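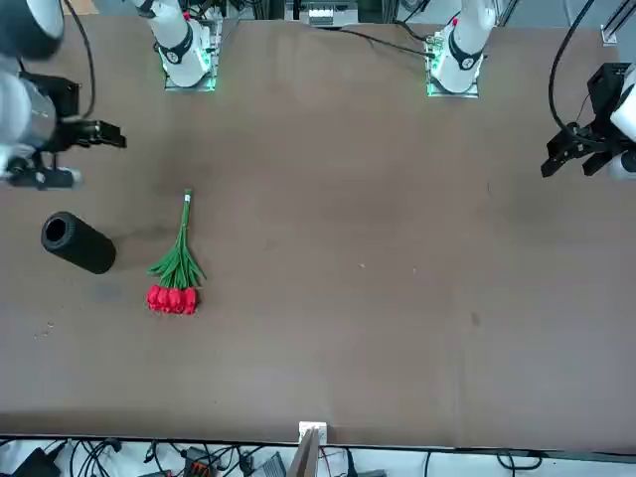 Unit 4 asks how far present machines can be trusted with ordinary chores, and what has to be measured before the word "trusted" means anything. The working case for this unit is putting cut flowers into a vase. It is a short job for a person and a long one to specify. Two arms are fixed at the far side of a table; the items are a bundle of red tulips, banded at the stems, and a hollow black cylinder lying on its side. The chore therefore has at least two parts before any flower goes in: the cylinder must be stood up with its opening at the top, and the bundle must be turned so that the stems lead. Students should write out both parts as separate sub-tasks before reading on.

4.1 Terms

Chore: a task with an end state that a householder or shop worker would accept without correction.

Sub-task: a portion of a chore with its own start and end state, each of which can be checked by eye or by sensor.

Intervention: any human contact with the items or the arms between start and end. Re-seating a dropped item counts. Pressing stop counts.

Unaided completion: end state reached with no intervention, inside the time limit.

The older literature often reports sub-task success only. A figure of this kind says little about the chore. If five sub-tasks each succeed 90 per cent of the time and failures are independent, the chore succeeds 59 per cent of the time. With ten sub-tasks it is 35 per cent. Independence is seldom a fair assumption – a poor first grasp tends to spoil the later steps – but the calculation shows the direction of the effect.

4.2 Why flowers are awkward

Rigid parts keep their shape when gripped. A bundle of stems does not. The contact force has to be high enough to stop the bundle sliding through the fingers and low enough to leave the stems whole, and the gap between the two limits changes with the number of stems and how tightly they are tied. Parallel fingers touch the bundle along two lines only, so stems in the middle are held by friction against their neighbours.

Insertion adds a second difficulty. The lower ends of the stems are not all at one level, and a single stem outside the rim will stop the whole bundle. A person feels this and wriggles the bunch. A controller needs either a force signal or a view of the rim, and the view is usually blocked by the gripper or the bundle during the last few centimetres.

The upright stage is easier but not free of trouble. A cylinder on its side can roll. One arm may steady it while the other lifts, or a single arm may take it by the wall and turn the wrist. The second method leaves the other arm free but needs more wrist travel. Work out which you would choose, and state the order of motions.

4.3 The Starano log

The exercise data come from the Starano trial log, which holds 1,729 attempts at 30 chores. Flower arranging accounts for 167 of them. The columns are chore code, attempt number, duration in seconds, interventions, end state (0 or 1) and a free-text note. Durations above 1,000 seconds were entered as 1,000 and should be treated as censored. Do not average them with the rest.

The Danladi checklist (handout 3) gives the end state for each chore. For flowers: vessel upright, all stems inside the rim, no stem broken, nothing else on the table moved over its edge.

4.4 Shop-floor comparison

The Tarance packing cell, covered in Unit 2, repeats one motion on one part with a fixture. Its reliability cannot be carried over to household work. The fixture removes most of the uncertainty that Section 4.2 is about. A fair comparison would take away the fixture, vary the part and keep the same cycle time – compare your answer to question 6 in Unit 2.

4.5 Work for the seminar

1. Compute unaided completion for the flower attempts, with a 95 per cent interval.
2. Repeat for attempts with one intervention or fewer. Comment on the difference.
3. Using the notes column, assign each failure to the upright stage, the grasp, the turn or the insertion. Leave unclear entries unassigned and report how many there are.
4. Toka's text, chapter 7, sets a threshold for "useful" on time saved by the householder. Restate it in terms of interventions per attempt.

Bring question 3 on paper. Questions 1 and 2 may be submitted as a single sheet with the code attached.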